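4.3 Unintended Stops Near the Work Surface

The most frequent fault during the June trials was the protective stop. The controller halted the arm when the measured joint torque differed from the predicted value by more than a set limit, and an operator had to release the brakes before work could resume. Of the 300 motions logged at the Iraton site, 29 ended this way. Nine of these stops took place with the tool well clear of any surface, and they were treated as a separate class of fault.

The trials used a pale work area bounded by light gray panels. Height above the surface was estimated from the wrist camera alone. Such a surface offers few features to match between views, and the Undovix depth module returned low confidence values over most of it (Figure 6).

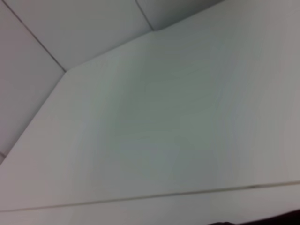

Figure 6. Wrist camera view of the pale work surface and the gray panels behind it.

When confidence fell below the limit, the planner kept the last accepted height and continued the descent. This behavior had been chosen to avoid short pauses. In review, Mendonça identified it as the main cause of the remaining 20 stops: the arm was moving toward a surface that the software placed lower than it was. No person was inside the cell during any of these motions.

A second weakness concerned the seams between panels. A seam is a strong visual feature — often the only one available — and the matcher at times joined points on one seam to points on another. The resulting height error was small in most motions but grew as the tool came closer. Marks along a joint did not reliably prevent the false match. The Rutura recovery routine, which lifts the tool after a stop, relied on the same estimate and therefore inherited the error.

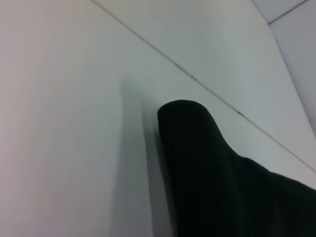 Why was the torque limit not simply raised to reduce the number of stops?
A higher limit would have allowed greater contact force before the arm halted, and the cause of the fault would have remained in place. The limit was left unchanged, and the planner was revised to hold position for up to 60 frames while it waited for a valid height.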